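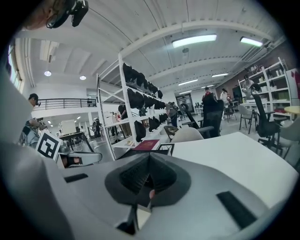 Main hall, with the tall white shelving unit used for black soft items.

Storing Soft Items on the Hall Shelving Unit

Purpose

These instructions apply to all staff and visitors who take items from, or return items to, the tall white metal shelving unit in the main hall at Gasden. They replace the sheet issued in May. Questions should be directed to Eleni Trajkovski at the hall desk.

Before you begin

Clear a space on a work table large enough to lay out one shelf of items at a time. Do not set items on the floor, where they will obstruct the walkway. Wipe each shelf with a dry cloth before refilling it. Wet cleaning of the unit is arranged separately by Mirsad Kadrić.

Procedure

1. Empty one shelf only. Complete that shelf before moving to the next.

2. Check each item for torn seams, broken buckles and missing tags. Place damaged items in the repair bin and enter the tag number in the log.

3. Empty all pockets. Personal property is to be handed in at the desk and will be held for 7 days.

4. Close zippers and fasten loose straps. A strap that hangs over the shelf edge can catch on a person walking past, especially one carrying a backpack.

5. Place the items in rows with the tag facing outward. Begin at the back of the shelf and work forward. Larger items form the bottom layer.

6. Do not stack more than three layers on any shelf. Items must not be forced into place. If a shelf is full, use the next one down.

7. Keep heavy items on the lower shelves. The top shelf is reserved for light items in infrequent use, and a step stool is required to reach it.

Hanging items

A bag may be hung on the front of the unit when it is to be collected the same day. Hang it low, and write the name of the person collecting it on the tag. Bags still hanging at 6 p.m. will be returned to the shelves.

Returning items

Return each item to the shelf shown on its tag. Items with no tag go to the desk. Damp items must be aired fully before they are shelved; see the drying instructions posted by the stairs.

Monthly check

Callum Pilkington inspects the unit once a month for loose bolts and bent shelves. Any movement in the unit should be reported to him at once, and the unit must not be loaded until he has approved it for use.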